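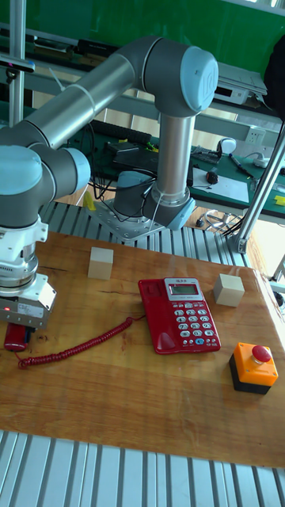

June, water bench. Chlorophyll filters from the Skovareck inlet finaly done, 10 of them, plus one blank. Filtered 60 mL each, would have liked more but the stuff was green enough that the pump crawled after the third. Wrapped in foil, labeled, into the freezer, top shelf left. Did the labels at the wooden tabletop next to the arm, good flat place for writing, sink counter was full of carboys again. Pencil only on the tags please — the marker on the last batch ran.

Secchi from the Trinness dock: 3 ft. Last visit 4. Could be wind, could be the start of the bloom. Sky overcast both times so the light isn't it. No floating scum, some specks in the jar after standing a while. Kept a jar in Lugol's for the scope.

DO meter was slow to settle again. Changed membrane, let it sit, redid the air cal. Surface and mid depth look fine. Bottom reading I dont trust, probe may have been in the mud. Line mark at the bottom is worn off, need new tape on the cable before next trip out. Leaving the bottom value in the sheet with a flag, don't delete it.

TP: digestion at 3 pm, standards first, then lake, then the ditch samples. Curve was OK except the lowest standard, which read high. Acid rinse on that flask maybe skipped? Remade it from stock, read again, back on the line. Ditch samples over range as usual, diluted and reran. Ditch still far above the lake, and the one below the Flallis culvert is the worst. Same as spring. Want a sample upstream of the culvert next time or we keep arguing about where it comes from.
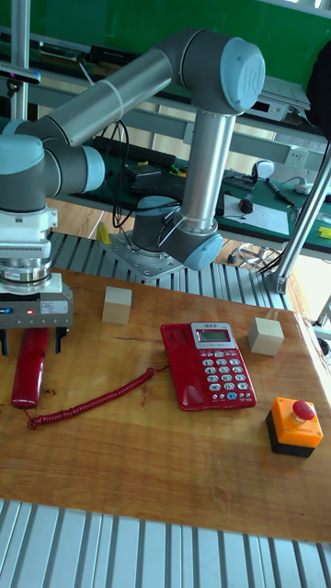 Arm and gripper over the tabletop.

Từ logger (the one on the north stake): pulled data, clock is off by an hour, looks like it was launched on standard time. Fixed in the file, NOT on the logger. Relaunch before it goes back out. Battery OK. Housing had snails on it, scrubbed, new zip ties. Temps look sensible, no gap.

Duplicates: two pairs this round, one agrees nicely, one doesn't. The bad pair is the ditch, bottle had leaves in it. Shake before splitting!

To do
— order GF/F filters, on the last box
— new depth tape, DO cable
— relaunch logger w/ correct time
— upstream bottle for culvert, add to the route sheet
— scope the Lugol's jar, at least to genus
— DI tank is low, check cartridge
— ask for the key to the Trinness gate, had to carry everything round by the road

Conductivity not entered yet, numbers are on the back of the field sheet, blue clipboard.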